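Print this page | E-mail this page

Getting Old Glue, Wax and Sticky Marks Out of the House

My mother had one answer for every sticky thing, and it was hot water. With some marks she was right. With others, the hot water only spread the problem on a bigger area. In the years since I have my own kitchen I wrote down what works for me, and in March I finally put my notes in order. I share them on this page for whoever needs them.

Before you begin with any of these methods, try it first in a small place that is not seen, such as the underside of a shelf. Wait until the next morning and look at it again in daylight. Lamp light hides many faults.

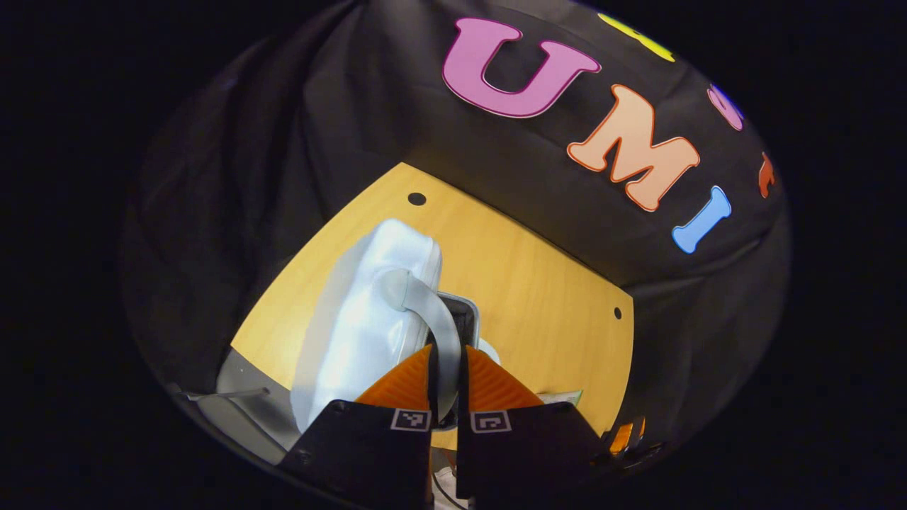
KITCHEN AND TABLE

Candle wax on wood. Do not touch it while it is soft. Put some ice in a plastic bag and hold the bag on the wax for a few minutes, then lift the wax with an old plastic card. Keep the card nearly flat. If a thin film remains, rub it with a dry cotton cloth in the direction of the grain. I do not recommend the iron and brown paper on a table. It is a good method for a tablecloth, but on wood the heat can leave a white cloud, and the cloud is more difficult than the wax.

Price labels on jars. Fill the jar with hot water from the tap, close it and let it stand. The heat comes through the glass and makes the glue weak from behind. After ten minutes pull the label slowly from one corner. For the glue that stays, mix 2 spoons of baking soda with enough cooking oil to make a paste, spread it, and go drink your coffee. Later it comes off with a sponge. Wash the jar with dish soap two times, because the oil likes to stay in the thread of the lid.

Labels on cardboard or books. Here you cannot use water or oil. A hair dryer on low heat is better. Warm the label a little, lift the corner with a fingernail, warm it again. It needs patience. I spoiled the cover of a good cookbook by doing it too fast, and since then I do it only when I have a quiet evening.

Chewing gum on cloth. Put the whole piece in the freezer for the night, in a bag. In the morning break the gum off while it is hard. You must be quick, it becomes soft again in a very short time.
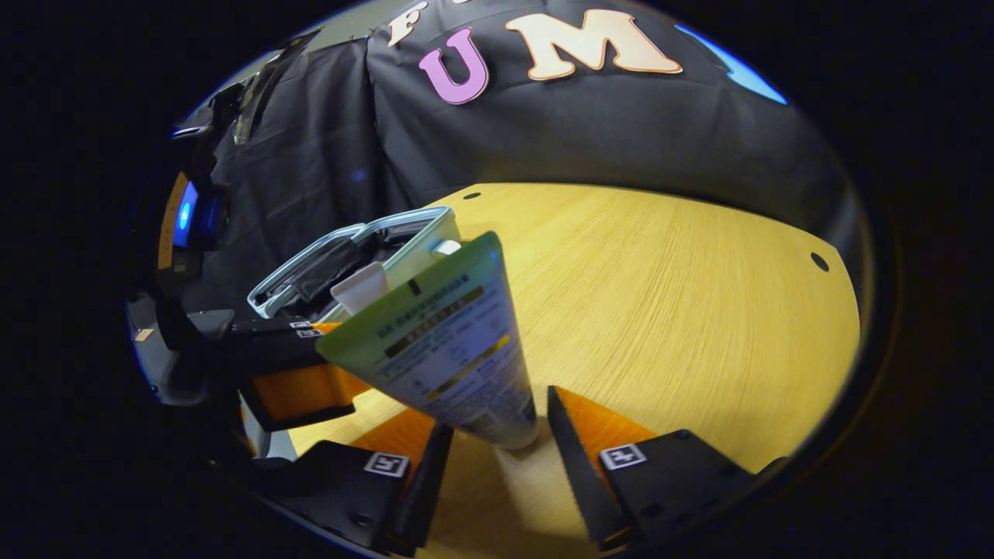
Ghada Jaber writes that for gum on a carpet, where the freezer is of course not possible, she uses the same bag of ice as for the wax, and after it a little white vinegar on a cloth. She asks me to add that the carpet should be tested first, and that one must dab and never rub. I tried her way on the hall carpet on Wednesday and I am satisfied.

WORKSHOP AND TOOLS

Tape that stayed too long. Old packing tape becomes dry on top, but the glue under it remains. On metal I use rubbing alcohol on a rag, with the window open and no flame near. On painted wood I use only warm soapy water, and I accept that it takes 4 or five rounds. Alcohol can take the paint away together with the glue.

Wood glue on your hands. Let it dry completely and it will peel. If you wash it half dry you will have it also on the faucet and on the towel.

Wood glue on the work. Wipe it with a damp cloth immediately, or leave it until it is like rubber and cut it with a chisel. What you should not do is smear it with a finger. You will not see anything until you put the stain, and then there will be a pale spot that does not take color.

Caps that are glued shut. Hold the cap under hot water and turn it with a rubber glove. Next time clean the neck before closing, and put a very thin layer of petroleum jelly on the thread.
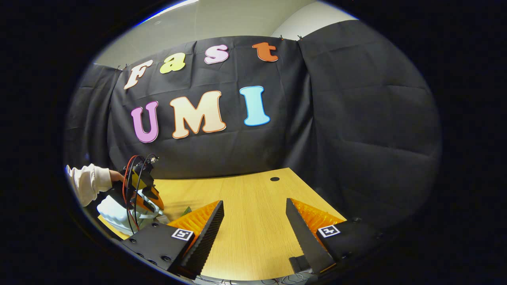
According to Fadi Sfeir, a small piece of kitchen plastic wrap between the bottle and the cap does the same work as the petroleum jelly and leaves the fingers clean. It must be changed every time, he says, or it becomes part of the glue.

One more thing about rags. Any rag that had linseed oil on it should be opened and dried flat outside, away from the house. Do not throw it in a heap with the others, it can heat by itself and catch fire.

Recent tips
Cleaning the rubber seal of the refrigerator
How to sharpen kitchen scissors
Water rings on a wooden table
Storing paint for the next year
A drawer that does not close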